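Kitchen & Table > Guides > Dishwashing

SECTION 4. PLASTIC BOWLS AND CUPS IN THE DROLUDNESS COUNTERTOP DISHWASHER

Read Section 3 (Leveling and Hoses) before this one. If the machine still rocks when you lean on the door, stop and go back. No loading trick will make up for a tilted tub.

This section replaces the loading chapter in the booklet that came in the box. The booklet says the machine "handles all household plastics with ease." Jade Bellamy and I have run ours long enough to doubt that sentence, and what follows is what we do instead. Where we agree with the booklet, we say so. It happens a few times.

4.1 Before the first load

1. Run one empty cycle on the hot setting. The booklet calls this optional. The first water out of ours smelled like a new shower curtain, so we don't treat it as optional.

2. Check the underside of every plastic piece for a dishwasher mark. Be suspicious of a mark that's only on the packaging. Packaging gets thrown out and the claim goes with it.

3. If a piece has no mark, wash it by hand. You may have a friend who has put unmarked plastic through a dishwasher for years with no trouble. Your friend has a different dishwasher.

4. Sort the pieces by size on a table before you open the door. Big bowls decide the layout, and everything else goes where they let it. 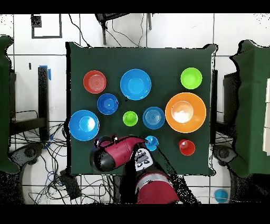

4.2 Loading the rack

1. Pull the rack out until it stops. It will feel as if it wants to come farther. Don't help it.

2. Set the largest bowls first, along the back, tipped so the open side faces down and toward the spray arm. The booklet shows them lying flat. Bowls laid flat in our machine came out with a ring of gray water sitting in the foot.

3. Fit medium bowls in front, leaving a finger's width between them. Nested bowls don't get washed. They get warm and stick together.

4. Put cups on the side shelf, upside down, and lower the wire bar over them. Light plastic cups can flip in the spray and fill up, and then you have a cup of dirty water to deal with at the end.

5. Keep anything thin away from the heating element at the bottom. The manufacturer says the element is "shielded." There is a shield. I would still not trust a lid to it.

6. Spin the spray arm by hand. If it touches anything, move that thing and spin again.

CAUTION: Never reach under the rack right after a cycle. The element stays hot with the light off, and the light only tells you that the program has ended.

NOTE: The box says the rack holds 63 pieces. We have never come close with real dishes. I suspect teaspoons were involved. Plan on one family meal per load and you'll have fewer second washes.

4.3 Detergent

1. Use half of what the tablet maker suggests. For tablets, that means cutting one with an old knife. Powder is easier to measure and we have gone back to it.

2. Skip the Skultow rinse aid if you wash mostly plastic. It's sold as a cure for water spots. We ran a month with it and a month without, and Jade, who paid for the bottle and wanted it to work, couldn't tell the two apart.

3. Don't add dish soap. The foam comes out through the door seal. Wragg sells a "low foam" hand soap that some owners swear by. Ours foamed.

4. If your water is hard, fill the salt tank to the line. This is one place where the booklet is right and we should have listened sooner.

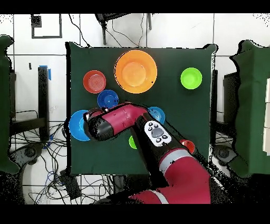 4.4 Choosing a cycle

1. ECO: Fine for bowls that held salad, dry cereal or fruit. It's slow. Whether it saves any real money is hard to say, as the booklet compares it only with the machine's own longest program.

2. DAILY: Use this for most things. If you learn one button, make it this one.

3. INTENSIVE: Not for plastic, whatever the chart on the door says. Heat is what turns a clear tub cloudy, and the cloud doesn't wash off.

4. QUICK: A rinse with a louder name. Good for dust.

NOTE: The control panel has a "Hygiene+" light. We asked the seller what it does and got the brochure back, word for word. Leave it on or off as you please.

4.5 Drying

Plastic holds less heat than china, so the water on it is slower to leave. Every dishwasher has this trouble and the word "TurboDry" on the front doesn't change it.

1. Open the door a hand's width when the cycle ends. Let the steam out.

2. Wait until the rack is cool enough to touch, then tip each bowl to drain the foot.

3. Wipe what's left with a cloth. A clean one, please, or there was no point in washing.

4. Don't stack bowls for storage while they're damp. Two damp bowls pressed together will smell within a day or two, and people blame the machine for it.

4.6 Stains and smells

1. Tomato: Rinse in cold water before loading. A bowl that's already orange inside from old sauce will stay that way. Sunlight on a windowsill helps a little. The Mukach stain powder helped about as much as the windowsill and costs more.

2. Curry: As above, with lower hopes.

3. Onion smell: Leave the bowl overnight with a spoonful of baking soda and some water, then wash on DAILY.

4. Grease film: Usually too little hot water reaching the bowl. Go back to 4.2, step 6, before you buy anything.

CAUTION: Don't put bleach in the tub. It can damage the seal, and a new seal isn't covered by the warranty. We asked.

4.7 Cleaning the filter

1. Lift out the rack and turn the filter to the left.

2. Rinse it under the tap and brush the mesh with an old toothbrush.

3. Put it back and turn until it clicks. No click means it isn't in.

The booklet says to do this every 1000 cycles. That has to be a misprint, and it was still there in the April printing. Ours needs it every two weeks.

Continue to Section 5, Error Codes.

Roy Lockwood, revised 2024-11-20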